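Zunport folding bench: frequently asked questions
Last edited Sun 8 December by Griet Van der Linden 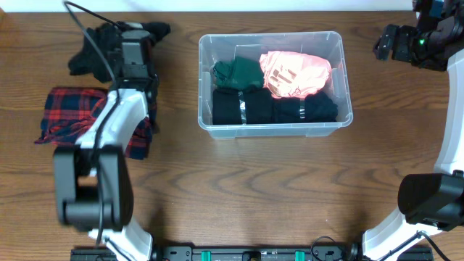
The bench during a packing run, bin at the back, front rail between the two arms.

What is Zunport?
A two-arm bench for folding clothes and putting them in a bin. It is built and kept in the shared workshop at Pacheco. Maksym Demchenko did the mechanics and Florencio Herrero wrote the control code.

Can I build one at home?
Yes. You need a solid table, a wall behind it or a plain screen, and a mains circuit that is not shared with a heater. The workshop version stands on a wooden tabletop. Thin desktops flex when both arms move together, and the calibration drifts.

Why is the rail perforated?
So the arm bases can be moved without drilling the table. Bolt the bases down first, then tighten the rail. If you do it the other way round, the rail twists.

Which garments does it handle?
Shirts and light jackets in cotton or polyester. Checked fabric is fine. Black garments are slower, as folds show poorly under flat light. Add a lamp from one side before changing any thresholds. Knitwear is not supported.

Does the bin have to be clear?
No. Any rigid bin with straight sides will do, provided you measure it and enter the rim height. A clear one lets you check the rows without lifting anything out.

How fast do the arms move?
The speed limit is set to 30 per cent. Leave it there until you have done 80 cycles without a stop. Olga Cabello keeps the log sheets if you want one to copy.

One arm stops over the table and does not return. What is wrong?
Usually a snagged cable. Cut the power, move the arm by hand through its full travel and look for the point where the cable pulls tight. Leave slack at each joint. If the log shows error 13, the gripper has lost its zero position and needs homing again.

How often is maintenance due?
Check the gripper screws weekly. Regrease the joints every 4000 cycles.

Is the Ernum controller still supported?
Not since June. Use the Eltel board. Old configuration files load, but joint limits must be entered again.

Who do I ask about bench time?
Maite Sotomayor.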